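News > Press releases > Community

Polby Library to open computer repair room in former reading annex

POLBY, Sat 24 June. The Polby Library will open a public computer repair room next month in the former reading annex on Egger Street. Residents will be able to bring in desktop computers, use a workbench and borrow tools at no charge. A library card is required.

The room has been paid for with a grant from the Warkley Fund, which supports adult education in the county. The library applied in February. The grant covers benches, lighting, tools and two years of part-time staffing.

Last year the library's help desk logged 3412 visits. Of those, 1193 were from people whose own computer at home was broken or too slow to use. Staff at the desk can help with printing, email and online forms, but they have never been allowed to open a visitor's machine.

"People kept asking us where they could get an old desktop looked at, and we had no good answer," said Raimo Hämäläinen, head of adult services at the library. "The closest shop is in Camarari, and the bus there doesn't run on weekends. A lot of these machines need a memory upgrade or a new drive and that's all."

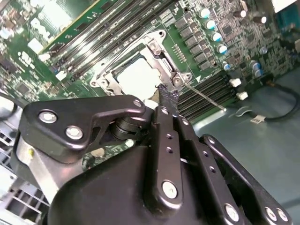
The annex will have eight work stations, each with an anti-static mat, a lamp and a set of screwdrivers. A shelf of reference guides will be moved over from the main building. Visitors must supply their own replacement parts, although the library will keep a bin of donated memory, cables and power supplies that anyone may take from. Donated parts are not tested and come with no guarantee.

Repair sessions will be held on Tuesday evenings and Saturday mornings. A staff member trained in basic hardware work will be present at every session. Staff will show visitors how to do a job but will not do it for them, and machines can't be left overnight. Laptops will be accepted from the fall. The library will not accept televisions, monitors or printers.

The library will also offer a six-week evening course covering how to identify parts, replace memory and storage, clean fans and install an operating system. There are 82 places in the first year, and 200 people have already put their names on the interest list. Places will be drawn by lot. Those who miss out will be offered a place in the following year before registration opens to others.

"We would like to run it more often, and whether we can depends on staffing," Hämäläinen said. "The open sessions don't need a booking, so people can start there."

Children under 14 must be accompanied by an adult. The annex has step-free access from the parking lot side. The entrance on Egger Street has three steps and will stay locked in the evenings.

Course applications can be made at the front desk or by mail.

Media contact: Adult Services, Polby Library

Related releases
Summer hours at the Polby Library
Tool lending shelf adds sewing machines
Egger Street parking lot to be resurfaced
Warkley Fund announces adult education grants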